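Notes – library talk, evening slot, keep it under 32 min

- Open with the Wastport ferry story. Short version!
- Why we stopped keeping recipes. Grandmother's box vs. phone screenshots
- Ask room – who has a card in someone else's handwriting? wait for hands
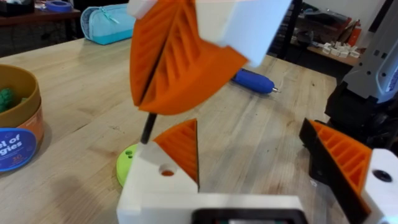 - then Shu-fen's box. Almost 1,000 cards, no dates on most. She sorted by stain, sort of (laugh here, move on)

## Reading old cards

- "butter the size of an egg" – explain, dont linger
- oven words: slow, moderate, quick
- Crichton church cookbook, 4 printings, each one changes the plum cake

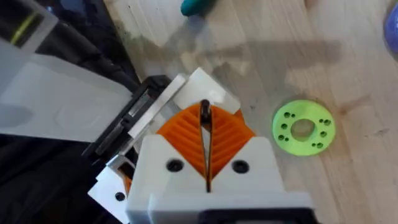

## Saving them

- Scan both sides. Backs are where the good stuff is
- Pencil fades, do those first
- Name files by dish, then by person 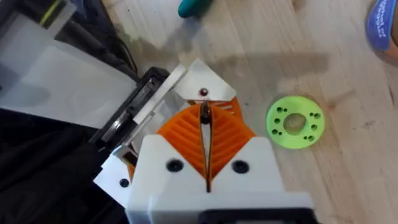 *Orange ribs, white housing.*

- Pak-hei's question from March: do you fix the spelling? No. Leave it, put a note under
- Type it up too, so you can serach it 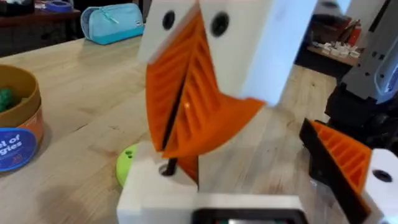
## Close

- Read the plum cake card out loud, slow
- Thank Tzu-hsuan + front desk
- sign up sheet by door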